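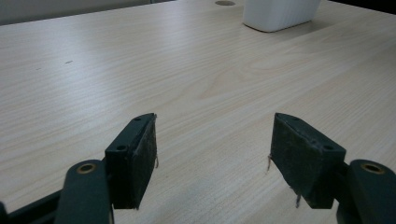 The grain on one of our tabletops

About Us

Hi, and welcome to Dinley! I'm the person who answers the phone, teaches most of the classes and forgets to water the plant in the window. If you've been poking around the site trying to work out what kind of place we are, pull up a chair.

Dinley is a small language school in Brerkport. We teach grown-ups, mostly in the evenings, and mostly people who told me on the phone that they were "terrible at languages" and then signed up anyway. I started it in 2000 with one class of beginning Italian, a borrowed chalkboard and a cassette player that ate tapes. The cassette player is gone. I still have the chalkboard, and I still write too small on it (sorry, back row).

These days we teach seven languages: Italian, Spanish, French, German, Portuguese, Polish and Serbian. Serbian was the surprise. I put it on the schedule because my grandmother was a Đorđević and I wanted an excuse to brush up, and I figured I'd be sitting there alone with a pot of coffee. It filled up in a week! A lot of those students have family over there, or married into it, and they want to be able to follow the conversation at dinner. I love that class. We spend a silly amount of the first night on the letter đ, and everybody goes home able to say my grandmother's name properly, which would have pleased her no end.

How we teach

We talk. A lot. You'll be talking in the first ten minutes of the first night, even if all you can say is your name and that you're tired. There's grammar too, and I happen to like grammar, but I bring it in once you've bumped into the problem yourself and want to know the answer. Homework is short. I used to give long homework and people did it in the car outside, so I quit.

Classes meet two evenings a week and every course runs through to May, with a break over the holidays. Groups stay small enough that you can't hide. If you miss a night, email me and I'll send you what we did — or come a little early next time and we'll go over it together.

We don't give grades. Some students need a certificate for work, and I'm happy to write one up, just ask before the last week and not on the last night when I'm carrying the coffee urn.

The Flaltus shelf

People always ask about this, so I'll put it here. Flaltus is our lending library, named after the used bookstore that sold me the first few boxes when it closed down. It's mostly paperbacks, with some children's books (start with those, really, they're great for beginners) and a whole lot of cookbooks. Take one home, bring it back when you're done, write in the margins in pencil if you like. I enjoy reading the notes.

This year

Like everyone, we had to move things around. Most classes are online for now, and I've learned more about microphones than I ever wanted to. It's gone better than I feared. A couple of students who had moved away came back because they could join from home, and I'd like to keep at least one online group going even after we're all back in the room.

Come try a class

Your first night is free, in any language, at any level. You don't have to bring anything except a pen. Call or send a note through the contact page and tell me which language you're thinking about and whether you've had any before. High school counts, even if you slept through it. I usually write back the same evening, after class.

Last updated December 6, 2020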